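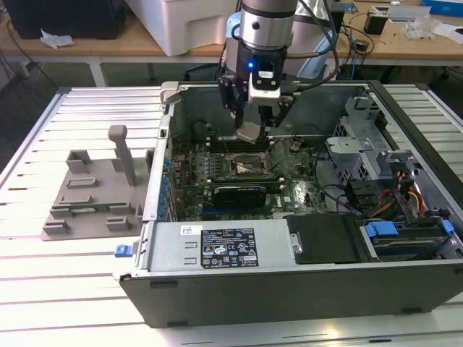

メモリスロット

メモリスロットとは、コンピュータの主基板上でメモリモジュールを受け止める細長い差し込み口である。多くはCPUソケットの近くに並び、電源ユニットや配線の束に囲まれて暮らしている。機械の性能を語る席で話題になることは少ないが、接触が悪いと筐体ごと黙り込むため、故障時に限り一躍主役となる。

装着の手順

筐体を横に寝かせ、側板を外す。切り欠きの向きを合わせ、モジュールの両端を均等に押す。必要な力は、たいてい初心者が怖じ気づく力より少し強い。清掃には先の平たい小道具が用いられることもある。Clendine社の整備手引は139ページあるが、この作業に割かれているのは2ページで、うち1ページは静電気への警告である。 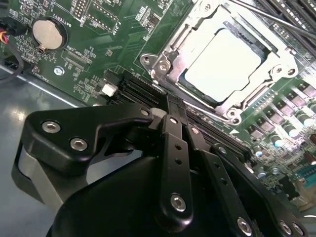 Sólveig Nørgaardによれば、最も多い失敗は片側だけ入った状態で満足することだという。留め具の音は2回聞くべきで、1回で蓋を閉める者は夕方にもう一度蓋を開ける、とも述べている。もっとも、留め具が片側にしかない基板もあり、この教えはCariseroの講習では7番目の注意事項に格下げされた。

CPUソケットとの関係

隣のCPUソケットは金属の枠とレバーを備え、見るからに偉そうである。ただし空のときは内部のピンがむき出しになり、落としたねじ1本で面目を失う。メモリスロットのほうは、埃をかぶっても平然としている場合が多い。
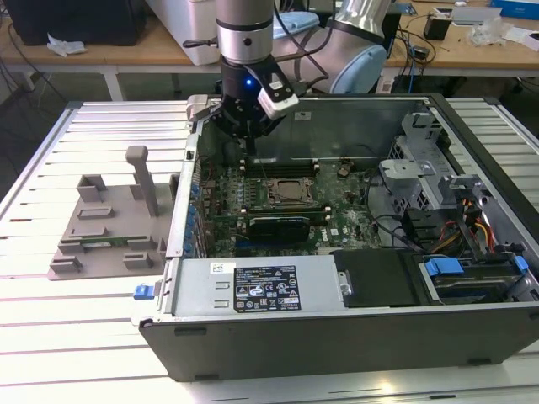 Dell製タワー型の内部。ソケットは空の状態。

取り外した部品は、重ねず、素手で端子に触れず、置き場所を決めておく。Brurnnessの工房では菓子箱を仕切って使う流儀が長く続いたが、箱の中身が残っているうちから使い始める者が絶えず、6月に廃止された。
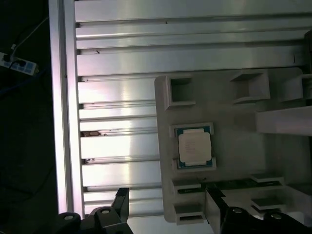 分類：保守用具 ＞ 部品トレイ

部品トレイは、角形のくぼみにCPUなどを収める台である。くぼみの形が合っていれば部品は動かない。合っていなければ、ただの凹凸のある板である。Tahiri式の分類では「容器」に入るが、蓋がないことを理由に異論もある。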